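Give the lunch club its marks

I have judged the Mollosdale schools robotics final for long enough to have earned a chair with arms, and I would like to use the comfort of it to complain about the scoring.

The final has two halves. In the first, small wheeled robots race about on a printed mat, knocking foam blocks into goals while parents shout. In the second, which takes place in the side hall next to the bins, students who have got hold of a proper arm try to make it tidy up after a pretend meal. The racing is worth 1,000 points. The tidying is described in the rule book as a "demonstration element" and earns you a certificate, which is printed on the same card as the parking permits.

You will have guessed which one I think is harder.

A racing robot has a simple life. The mat is flat, the blocks are all the same, and if the thing goes wrong it goes wrong at speed, which looks a lot like effort. I have seen a machine drive straight into a wall and get a round of applause. An arm that stops a finger's width short of a cup and has a think gets a polite cough and somebody checking their phone.

Yet that pause is where all the work is. The sixth formers at Ikstead spent from January to Easter on it. They call their project Sasik, for reasons that were explained to me at length and that I have lost, and their log book runs to 1,214 attempts at picking things up and putting them down somewhere sensible. I read the log book in one evening with a pot of tea. It is the most gripping thing a school has ever sent me, and I apologise for the adjective. Attempt 37 says only "bowl, no". A few pages later comes "bowl, sort of", and I found I was pleased for them in a way I have never been pleased about a foam block.

What the log shows is a group of seventeen-year-olds slowly finding out how much they had taken for granted. A grape rolls. A plate is nearly all edge and the edge is the awkward bit. Things that you and I pick up while arguing about the heating have to be approached from a particular side, at a particular height, with the fingers open just so much. They learned to change one thing at a time, having first learned what happens when you change four. They also learned to write down the failures, a habit I know grown engineers to have dropped.

None of this shows up in a two-minute slot. I went over to Ikstead one afternoon after lessons, mostly to get out of a meeting, and watched a practice session. If you are expecting sparks, bring a book.
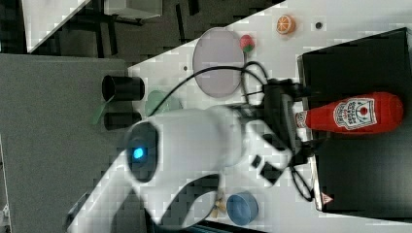
Alasdair MacRitchie thinks I am being sentimental. The race, he wrote to me after I'd aired all this in the newsletter, is what gets eleven-year-olds through the door, and no child ever begged to stay late to see a bowl moved. Put the points on the tidying, he said, and you will have a very worthy side hall and an empty main one. He added that the richer schools would simply buy a better arm.

He has me on the door. I wouldn't scrap the racing, and I'd miss the shouting. On the money I am less sure he's right, as the wheeled robots have been getting steadily more expensive for years and I haven't heard him mind. The Zakharchenko Cup has gone to the team with the dearest wheels more often than I'd care to look up.

So I'd ask for something modest. Take 2 hundred-point blocks out of the race and give them to the side hall. Give half of that for what the arm does on the day, and half for the log book, read by a judge who has been supplied with tea. Let a team turn up with a bad run and a good account of why, and let that be worth more than a parking permit.

And move the bins. I have asked before. The rules go out for comment before the summer holidays, and anyone who agrees with me about either matter can write in.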